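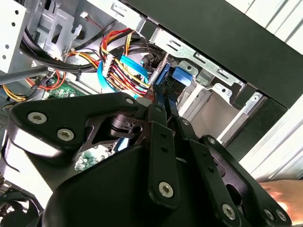

Drive swaps are the job I'd most like to hand over to a machine, and I've been going round in circles on whether we're anywhere near it, so I thought I'd ask you lot. I look after the repair bench at a reuse charity in Fitevholm, and a good part of my day goes on old desktop towers: side off, drive out, drive in, side on, next one. It sounds like the perfect chore for a robot until you look at what the fingers have to get past. There's a fat bundle of red, yellow and black power wires lying right across the way in, a light blue SATA cable looping about behind it, and the connectors sit tight up against the drive cage. I can do it half asleep with the radio on. Could a machine do it yet, on whatever tower comes through the door? And if it can do that, why on earth can't it empty my dishwasher?

Posted by solderandtea, 29/07/2024
Posts: 615

Reply from Hobbin
Lovely question, and my answer is a cheerful no! I spent 12 years on a packing line at Bumier and we had arms all over the place, very good ones, and every one of them was brilliant at doing the same thing to the same object in the same spot. Turn the box a little and you'd hear it crunch from the canteen. Wires are worse than boxes, because they never lie the same way twice. My grandson has more sense with a plate of spaghetti, and he's 2.

Reply from marrowfat_jo
I think you're being a bit hard on them, Hobbin. Packing lines were set up that way on purpose - you wanted the same thing every time, so that's what you paid for. What people are trying now is a different sort of job, with cameras looking at the part and the arm working out its own way in. Putting a drive into a bay is a fairly kind task too. It's a stiff rectangular thing with a handle on it, going into a hole made to fit. 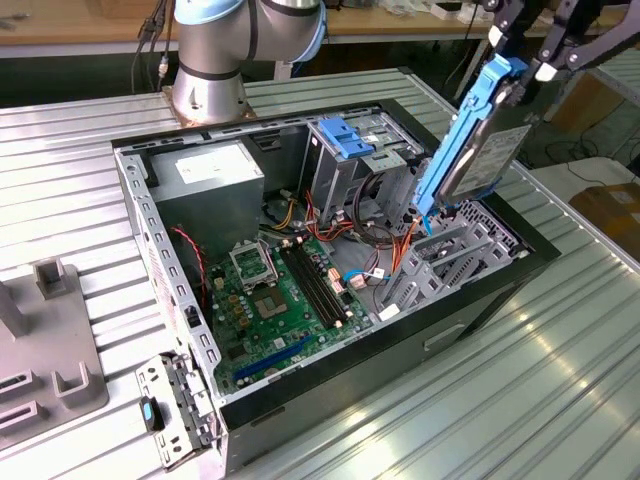

The caddy does half the work, if you ask me. Somebody years ago wanted drives to be easy for a tired person to fit, so they came up with a bit of blue plastic you can get a proper hold of, and a gripper gets the benefit as well. I'd bet on a machine managing the caddy long before I'd bet on it plugging in the cables afterwards. Dishwashers are the same, come to think of it. Plates in the bottom rack, yes, I can well believe it. That one awkward whisk tangled up with the colander, no chance.

Reply from solderandtea
The whisk! I lose to that myself most weeks. You're right about the caddy though, I hadn't thought of it as help for the machine. Trouble is, plenty of the towers I get have bare drives held in with four screws, one of which is always chewed. I'd love to know if anyone here has worked beside one of these arms day to day, as opposed to seeing a nice video.

Reply from Ramil Estrella
I have, for a while, at Teixeira, on small electrical assemblies. I'd put myself halfway between Hobbin and Jo, which will please neither of them. The arm was patient in a way I'll never be, and it didn't mind the hundredth go any more than the first. But a person was always close by, because a cable would flop over the opening and it would stop, or, worse, carry on. When we kept a tally on loose cables it needed a hand on 12 goes out of 100. That may sound decent, but you can't wander off and do something else, so you haven't saved a person, you've given the person a duller job.

What helped us most was tidying up the work before the arm got to it. Lay the case flat with the open side up, put every part in a holder so it's always in the same place, and keep the lights the same from morning to night.

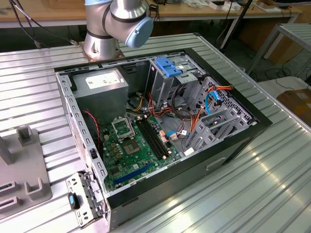
Once we'd done all that, the success rate went up nicely, and of course my boss said, well, if you've done all that you might as well have fitted the part. I never had a good answer for him. A shop doing thousands of the same unit has an answer. A bench in Fitevholm with a different tower every time, I'm less sure.

Reply from Hobbin
So that's a no, then, with extra steps. Thank you Ramil, I feel very well supported.

Reply from marrowfat_jo
It's no such thing! Eighty-eight out of a hundred on floppy cables would have had us all falling off our chairs when I started. Give it a few more years and ask again. I'd also say that picking memory sticks or seating a processor might come sooner than people think, fiddly as they are, since at least the board stays where you put it. I'd be nervous about the force on those, mind you.

Reply from Ramil Estrella
Force is the bit I'd worry about too. You feel a connector give slightly before it seats, and you ease off without knowing you've done it. Ours could measure the push well enough, but choosing what to do about it was another matter. We bent a few things.

Reply from solderandtea
Thank you all, I've really enjoyed this. I think what I'll do is sort the towers as they come in, caddies on one shelf and screws on the other, which ought to speed me up even if I never see a robot. Our Skarkik branch gets a lot of matching office machines in September, so if anyone wanted to try an arm in earnest I'd send them there first. Jo, I'm still waiting to hear who's going to do the whisk.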